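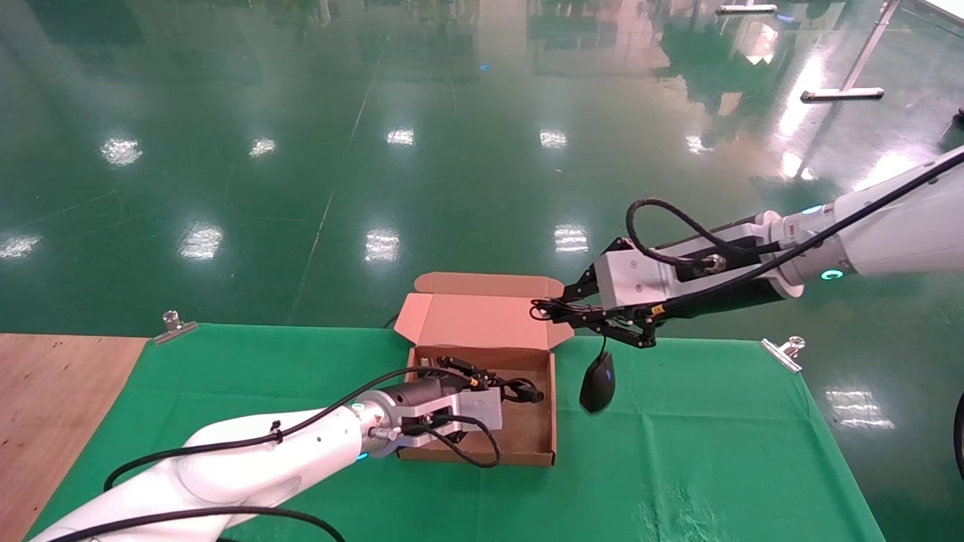
Markos Tzanetos wrote in after the last issue to ask why the packing cell at Sundisstead had gone quiet for the better part of a week, and whether it was true that one of the arms had pulled a cable out of the other one. It is nearly true, Markos, and thank you for asking, as you have given me a good reason to tell the whole story and not the short version that went round the lunch tables.

For those of you at the Wurkmont office who have not been over to see us lately, the cell is where we are teaching a pair of arms to handle computer accessories. A mouse, a bundle of cables, a cardboard box with a folding lid, and everything that can happen between them. It sounds like the sort of job you would give to somebody on their first morning, and I suppose it is, but a cable is a terrible thing to ask a robot to pick up. It never lies the same way twice, and when you lift one end you have very little idea what is coming along with it.

The trouble came on a cable bundle of just the ordinary kind. The left arm had its fingers in the box and had closed on what it took to be one loop. The right arm had the mouse by its cord and was lifting it away. So far so good, except that the left gripper had also taken hold of a length of that same cord, down underneath where the camera could not follow it, and so the two arms were now holding opposite ends of one thing and each was quite sure it was free to move. The right arm went up. The cord went tight. The left arm felt a pull it did not expect and did what it had been told to do with an unexpected pull, namely hold on harder.

Now, the arms have a force limit and it did its job, I want to be clear about that. Everything stopped. What it did not do was stop soon enough. In the moment before the trip, the left wrist was dragged round far enough to snag its own cable, the one that runs along the outside of the arm, and the connector came partway out of its socket. The gripper lost its signal and stayed shut. So there we were with a stopped cell, a mouse cord under tension, and a hand that would not open when you asked it to.

This is the part I would like everyone to read slowly, please. The first person to get there (a good and careful person, and I have promised no names) reached in to free the cord with the arms still powered. They were stopped, yes, but a protective stop holds the motors ready and can be cleared from the pendant, and the pendant was at that moment in the hands of a second person on the other side of the table who was trying to be helpful. No one was hurt. The mouse was let go, the cord went slack, and we all had a cup of coffee and a rather quiet talk.

We went back through the logs afterward. Out of 2000 recorded lifts there were 15 where both grippers had been on the same cord, and all but this one had come loose without any fuss, so the software had filed them as good. I find that more worrying than the stop itself! We had been having the same fault for weeks and calling it a success.

So a few things have changed. The Halonen release, which went onto both controllers before we restarted, compares the pull on the two wrists, and if they rise together the arms open their fingers and back off before anything gets tight. The speed for any lift out of a box has come down, and we have lost some pace by it - I can live with that. The outside cables have been tied again with more slack at the wrist and a proper strain relief at the connector. Our friends at Zusik looked over the damaged socket and it has been replaced, at a cost of 400 dollars, which I am told is cheap for a lesson.

And for people, the rule is the old one, only now it is posted at the cell where you cannot miss it. If a gripper is stuck on something, press the emergency stop, take the pendant with you, and then put your hands in. Whoever has their hands in has the pendant. If the fingers still will not open, leave them alone and call the cell desk on extension 1194, even if it is late and even if you feel silly about calling over a mouse.

The cell is running again on the day shift. Markos, you are very welcome to come over and watch, and if any of the rest of you have seen the two arms tugging at the same cord and thought nothing of it, please send me a note with the time and I will go and look it up in the logs.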